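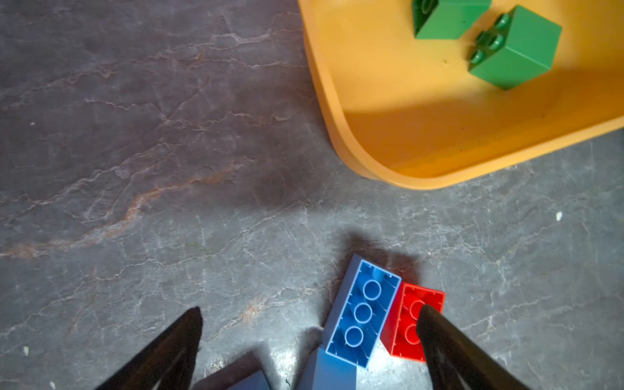

Toy bricks and a yellow-orange tray on the slate-look floor, dark gray with pale veining.

Takell Click Stone in Dridton Slate: Long-Term Review

Type: floating click-lock tile, rigid core, attached pad
Finish: matte, embossed
Installed over: concrete slab, ground floor
Rooms: family room, back hall, laundry
Time in service at writing: 15 months

Background

The old floor was carpet in the family room and sheet vinyl in the rest. The slab is on grade and takes on some moisture in spring, which ruled out solid wood. Ceramic was priced and dropped over labor. The short list came down to two floating products, Takell Click Stone and the Barta Loc range. Barta has the better color selection, but its tiles were on back order at both of the stores I use, and the sample I had at home showed a bright edge where the print layer stops short of the bevel. The Takell sample did not, so I bought Takell.

Subfloor preparation

The instructions call for a flat slab and are strict about it. Mine had a low spot near the patio door and a ridge where the laundry had once been a separate pour. I ground the ridge and filled the low spot with Sumov self-leveler. The leveler mixed without lumps and flowed well for the first few minutes, then stiffened quickly. Have the second bucket ready before pouring the first. It could be walked on by the evening and I left it overnight before checking it with a straightedge.

Skipping this step is the most common cause of complaints with any click floor. A tile that bridges a hollow will flex, and the locking edge is the part that pays for it. Owners then blame the lock.

The moisture test was a taped plastic sheet left down overnight. It came up dry. I still used a film barrier. The attached pad is there for sound and does not replace one.

Installation

The tiles lock with an angle-and-drop joint on the long side and a tap-down joint on the short side. The long side is easy. The short side needs a firm hit with a rubber mallet and makes a distinct click when it seats. If it sounds dull, lift the tile and look for debris in the groove. Chips from cutting get in there constantly, and a dry paintbrush clears them faster than a vacuum does.

Cutting is score and snap for straight cuts. The core is dense and blades do not last. I changed the blade whenever the snap started to leave a ragged lower edge. Notches around the door casings were done with an oscillating tool. It throws a fine gray dust, and a mask is needed.

The printed pattern repeats. Takell does not publish the number of distinct faces, and I would like it to. Open several cartons at once and mix them before laying a row. I did this in the family room and got careless in the back hall, where two tiles with the same rust streak ended up one row apart. Guests do not see it. I see it every time I carry laundry through.

Expansion gaps at the walls are covered by the existing baseboard plus quarter round. The transition strip at the kitchen is sold separately and is the weak point of the system. The track is thin aluminum, the cap is a press fit, and mine has popped up 4 times. I have since put a bead of flexible adhesive under it. The strip ought to be screwed.

Appearance

Dridton Slate is the darkest of the stone prints. It reads as charcoal in shade and a lighter gray in direct light, with pale branching veins and occasional rust-brown markings. The embossing follows the print in some places and ignores it in others. At standing height this does not matter. Sitting on the floor, you can find veins with no texture under them.

A matte finish was the right choice next to a glass door. It does not glare in the afternoon. It also does not look like real slate, which has more relief and uneven edges.

Wear

The room gets heavy use from children, one dog and a wheeled toy bin. The surface has held up well. There are fine scratches in front of the patio door where grit comes in, visible only from a low angle. Dropped toys have left no marks. A dropped cast iron lid left a small dent with a white rim, which I colored with the Takell touch-up pen. The pen match is close on the charcoal areas and too purple on the veins.

Heavy furniture is on felt pads. The bookcase is on the floor directly, and the joints near it have stayed closed. No gaps have opened on the long sides anywhere. One short side in the back hall has a slight ridge that catches a sock. I expect that one was never fully seated.

Cleaning

Dark floors show lint, crumbs and dried water spots, and this one is no exception. Anything pale is visible from across the room. Daily sweeping is realistic if you care about that. Damp mopping with a neutral cleaner works. Vinegar left a haze in my test patch, and the care sheet warns against it. Dirt does settle in the deeper embossing, and a soft brush is needed there a few times a year.

Noise and comfort

Footfall is quieter than ceramic and louder than carpet. The pad takes some of the clack out of hard plastic toys, but tipping out a full bin is still loud. The floor is cool in January. We put a rug in the seating area and left the rest bare.

Cost

Materials for all three rooms came to $2,000 including film, trim and leveler. The transition strips and quarter round were $222 of that, more than I had allowed for. Labor was my own.

Good

Stable on a prepared slab
Low-glare finish
Surface resists everyday impact
Long-side joint is quick and tight

Not good

Kitchen transition strip
Shows every crumb
Print repeats more than the box suggests
Touch-up pen color on light areas

Recommendation

Suitable for ground-floor rooms on concrete where the owner is willing to do the leveling work. Buyers who want a low-maintenance look should order one of the mid-gray prints. Buy one extra carton and keep it, as print runs change. I would use the product again and would fit a third-party metal transition from the start.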